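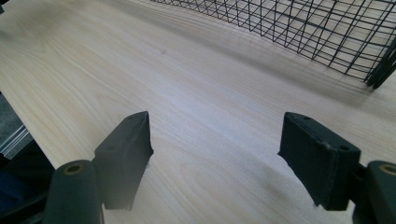 4. Fitting the desk top to the Findside frame

Read this section through before you start. You will need a second person for steps 5 and 6. Allow the top to stand in the room where it will be used for 28 hours before fixing it, with air able to reach both faces.

Parts for this section

Bag C: short screws, plain washers, spare washers
Bag D: cable clips and the crossbar cover
Hex key (taped to the left leg)

You will also need a tape measure, a pencil and a hand screwdriver.

4.1 Marking out

1. Lay a blanket on the floor and place the top on it, best face down.
2. Find the centre of each long edge and join the two marks with a light pencil line.
3. Set the frame upside down on the top, with the control box towards the back edge.
4. Line up the notch in each crossbar with the pencil line. The gap from frame to edge should be the same at both ends.
5. With one person holding the frame still, mark through the middle of each slotted hole.

Note: If your top was bought elsewhere, check that it is at least 18 mm thick. The screws in bag C are too long for anything thinner.

4.2 Fixing

6. Lift the frame clear and make a starter hole 7 mm deep at each mark. Wrap tape round the drill bit as a depth guide.
7. Put the frame back, fit a washer to each screw and turn them all in loosely by hand.
8. Check the spacing again, then tighten the corner screws first and the middle ones last.

CAUTION: Do not use a power driver for the final turns. Softwood threads strip easily, and a stripped hole must be plugged and left overnight before it will hold.

The holes are slotted so that the wood can move with the seasons — leave each screw near the middle of its slot. A top fitted in a damp October may shrink a little once the heating is on.

4.3 Turning the desk over

9. Clip the motor cable to the underside so that none of it hangs below the crossbar.
10. With one person at each end, tip the desk on to its back edge and then on to its feet. Lift by the frame.

CAUTION: Do not lift by the top alone.

11. Turn the levelling feet until the desk no longer rocks.

If you plan to oil or varnish the top, do this before section 5 and treat both faces. Go on to section 5 to connect the power and set the lowest height.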